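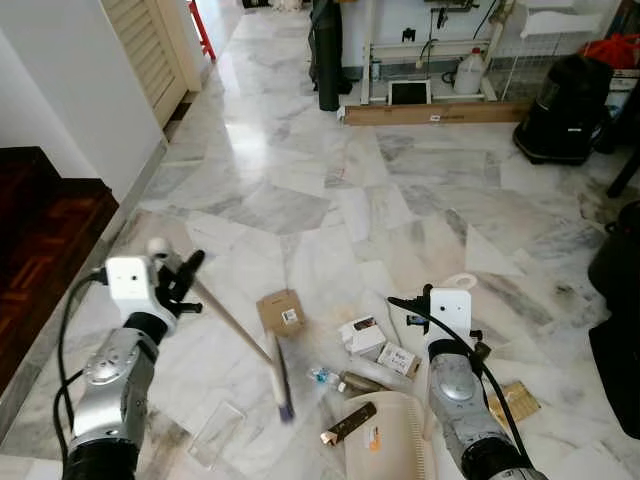 *Left arm on the broom, rubbish on the marble, dustpan waiting.*

We've been recording sweeping demos for most of August, and I've been slow to write any of it up, so these are notes from the floor.

The task is simple to say. Pick up the broom, push the rubbish into the dustpan, put the broom down. Tania Fakir drives the arms and I reset the floor between takes. So far we have 226 episodes we're happy with. The folder has 798 in it, but a lot of those are early ones where the broom twisted in the gripper and Tania stopped partway through.

The broom has been the hard part. The handle is long and light, and a small turn at the gripper end becomes a big swing at the bristles. We now ask for the grip to be settled before the head moves at all. It makes each episode longer, but the policy we trained on the slower ones wanders less.

I change the rubbish every few takes. Small boxes slide well. The plastic bottle rolls, and then you have to chase it, so I've kept those takes in and labelled them separately. Clear plastic sheet is the worst of the lot – it lies flat, and on pale marble even I have trouble spotting it on the monitor. Glare off the tiles doesn't help. We tried recording later in the day and the labelling was easier, though Solange Bouchard wants both kinds of light in the set and I think she's right.

Two things still to do before we train again: write down a proper rule for when a sweep counts as finished, and record more takes that start with the dustpan on the left. I'll post the numbers when the next run is done.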